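Play food, baskets and a lot of sorting - gallery

Posting these quick before October gets away from me. Mostly the vegetable set, plus notes on the baskets because I keep getting asked where they're from. Sorry for the order, it's the order I wrote it down in.

Background for anyone new: I sort and re-home play kitchen stuff. Bought a big mixed lot in spring from a daycare that was closing, 1,862 pieces on the list, and have been going through it on and off since. Vegetables first. Then fruit. Then the horrible bag of loose plastic fries, which I am still avoiding.

What counts as a keeper: no cracks, no chewed ends, color still good, shape a kid would name without help. The last one matters more than you'd think. A purple lump could be a beet, a plum, an eggplant. A good sweet potato looks like a sweet potato.

The basket game, as we play it at our table. Vegetables out on a plain surface, one empty basket. Somebody calls a name, somebody else puts it in. Call them all, tip out, swap. Takes a few minutes, works from age 2 up, and the older ones start making it harder (only green! only things that grow underground!). White table is best, everything shows up. We tried it on the flowered cloth and lost the peas for a whole afternoon.
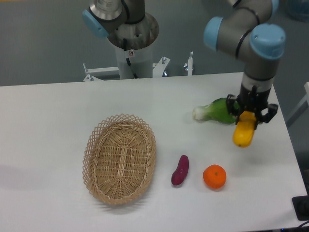 Yellow pepper up, bok choy and the purple sweet potato still on the table. Basket waiting.

Bok choy is the one people write to me about. Hard to find in a play set, most give you lettuce and call it a day. White end, green end, so little ones can tell which way it grows. My niece calls it "the paintbrush." Every time.

Sweet potato: nice one to have next to a regular potato if you've got both. Kids who only know the orange inside get very suspicious of a purple outside. Good conversation, go with it.

Pepper: long kind, glossy. Shiny pieces show fingerprints like crazy so wipe those last. I'd skip the ones with a glued-on stem, the stem always goes first. Had a whole bag of peppers with no stems in this lot, straight to the spare parts tin.

The baskets. OK. The oval wicker with the open diamond pattern rim is my favorite shape for this. Long enough that things lie down in it and don't stack up, and low enough for short arms. Check the rim before you buy any wicker second hand, run a finger all the way round. If it snags you it'll snag a sleeve. Loose ends can be tucked back in when damp, or snipped, just don't pull.

I had four of the ovals to start. One went to Enikő Hegedűs for her story corner, one got sat on. Round ones are fine too but they roll when a kid leans on the edge.

Cleaning, since it comes up every single time. Solid plastic goes in a tub of warm water with dish soap, soft toothbrush for the creases, then a towel overnight. Hollow pieces with a hole in the bottom - DON'T soak. Water gets in and stays in, and then you've got a smelly tomato. Damp cloth only. Wicker gets the brush attachment on the vacuum and a barely wet rag, dry it in the shade.

Storage: flat bins with lids from Dudás, the hardware place by the bus stop, not the toy aisle ones. Same bin, less money, no cartoon bear. I label by food group and then somebody under five relabels by mood.

Sets I'm putting together now:

Soup set. Carrot, onion, potato, leek if I can find enough leeks. 30 pieces in each, split between a few kids is plenty.

Market set. Mixed veg, one oval basket or one round, paper price tags. Tags are on card stock so they last a week or so.

Color set. One veg per color. Yellow pepper and purple sweet potato are both going in this one, and the bok choy does for green and white, bit of a cheat.

Not taking orders for fruit yet, please stop asking lol. Grapes are a mess, half the bunches came apart and I need to check every one for small bits before they go anywhere near a toddler.

If you have spare bok choy or leeks from an old set, I'll swap for almost anything. Loads of corn. So much corn. Leave a comment under the gallery with what you've got and what you're after, I read them in the evening after 8.

Fruit page next, then the bread, which needs a proper scrub first.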